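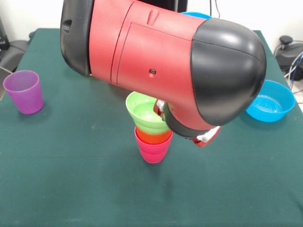

A red and black robot arm above a table with a dark green cloth.

How does a TV show get to your screen?

When you watch a show, you are seeing the end of a long trip. Say a kids' channel in Hernbridge makes a show called Platdale. What happens first?

Recording
Cameras turn light into numbers, and microphones do the same with sound. One episode of Platdale is 11 minutes long, but the crew may record for 2 days to get it. Most of what they record is never used.

Editing
An editor picks the best parts and puts them in order. Music and sound effects go in next. In one episode there were 224 separate shots – a shot is one piece of video with no cuts in it.

Making the file smaller
The finished video is too big to send quickly. A computer program squeezes it. If a wall stays the same from one moment to the next, the program does not save the wall again. It only saves what changed.

Sending it
Copies of the show are kept on computers called servers. When you press play, a server near you sends the video in small pieces. Your TV or tablet saves a few pieces ahead of time. This is called buffering. If the pieces come too slowly, the show stops and you see a spinning circle.

Live shows
A live show goes through the same steps, but very fast. There is no time to fix mistakes, so what the people on camera say goes out to everyone – even if 300 families in Rellport are watching.

Words to know
Server: a computer that stores things and sends them to other computers.
Buffering: saving the next bit of a video before you need it.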